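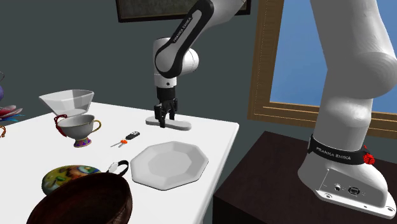
Painting a small room a dark colour

Quick version of how I do it, as people keep asking. Did the back bedroom in Firkosdale over February, grey-green, matt, all walls. Same method works for navy, brown, whatever.

What you need

Dark matt emulsion. I used Mockus, shade 346.
Filler (Tellard ready-mixed, the small tub does a bedroom)
Fine sandpaper, 90 grit if the walls are really bad, then finer after
Sugar soap, bucket, sponge
Short pile roller and a decent angled brush
Masking tape, the low tack sort
Dust sheets. More than you think.

Before you buy

Get a tester. Paint it on lining paper, a big bit, and move it round the room. Look at it in the morning and then again at 4 in the afternoon with no lights on. Dark greens can go nearly black in a corner. Mine looked lovely by the window and like a pond behind the door. Went one shade lighter in the end, glad I did.

Think about what's staying in the room too. Dark wood sinks into a dark wall a bit, white stuff jumps out. Both fine, just know which you want before you open the tin. 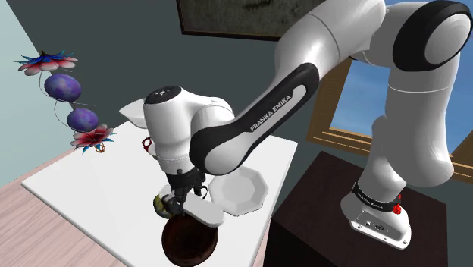 Dark brown cabinet and white table, the contrast to think about.

Prep

Boring bit. Dark paint shows every lump, so dont skip it.

Pull out old picture hooks unless you're sure the same picture is going back in the same spot. Fill the holes, slightly proud, leave till hard, sand flat. Run your hand over it with your eyes shut. If you can feel it you'll see it.

Wash the walls with sugar soap, bottom up so it doesn't streak. Rinse. Let them dry properly, overnight if the room's cold.

Tape the skirting and the window frame. If the frame is bare or varnished wood with mouldings, take your time here, dark emulsion gets into the grain and wont come out. Press the edge of the tape down with an old bank card. Watch and rings off, sleeves up.

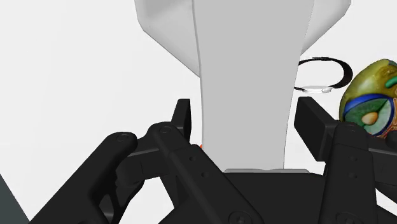
Watch with a black band, on the right.

Cutting in

Do one wall at a time, cut in then roll straight away while the edge is wet. If you cut in the whole room first you get a darker border all the way round, like a picture frame. Ask me how I know.

Load the brush only a third of the way up. Long strokes. Ceiling line first, then corners, then above the skirting.

Rolling

2 coats minimum. I needed another on the window wall, old magnolia kept grinning through. A tinted undercoat would of saved me that, Prullar mix them at the counter if you take your shade number in.

Roll top to bottom, overlap each strip by half, finish all your strokes in the same direction. No going back over a half dry patch!! It drags and dries shiny.

Check the tin for recoat times. Longer in winter.

Tape off

While the last coat is still a bit tacky. Pull slow, back on itself, low angle. If it starts lifting paint, stop and run a blade along the edge.

Touch ups

Keep some paint in a jam jar, label the lid with shade and room. Dab it on with a bit of sponge, a brush leaves a mark you can see from the landing. Scuffs on dark matt come up white, try a barely damp cloth first and dont rub.

Leave it a couple of weeks before you wash it or push furniture hard up against it.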